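Keeping clothes going in Arkden

The mending shop on Gavent Street in Arkden takes in 48 pieces in a normal week, most of them school jumpers, work trousers and coats with broken zips. Its owner has run it alone for 2 years. Before that she did alterations for a dry cleaner.

"People think it costs more than it does," she says. "They come in ready to be told to throw the thing away."

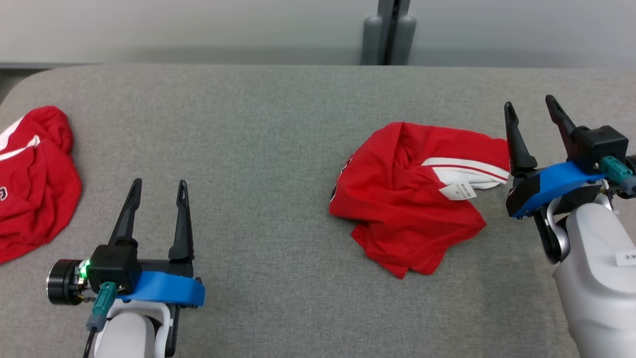 2 min read

She is strict about what she accepts. Anything stretched past saving goes back over the counter, and so does anything that hasn't been washed. "I ask for it clean. I've had to send people home over that, and they don't always come back."

Red is the colour she finds hardest to match. She keeps 105 reels of thread on the back wall and still has to order more. "Two red tops from the same shop won't take the same thread. One's faded, or it was dyed in another batch."
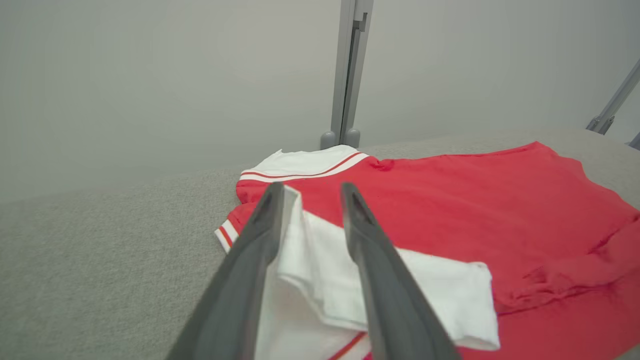
White cloth on top of red: dark thread shows badly on pale fabric.

Summer is slow until the last week of July, when parents start on uniforms. She has asked the school on Gullummont Road whether she can put up a notice, and is waiting to hear.

Would she take anyone on? "Not yet. I'd need a second machine and somewhere to put it. The rent went up by 200 in spring, so the machine can wait."

She closes at four on Fridays and walks over to Zoëga, the café by the bridge, with whatever hand sewing is left. "Buttons, mostly. I can do buttons and talk."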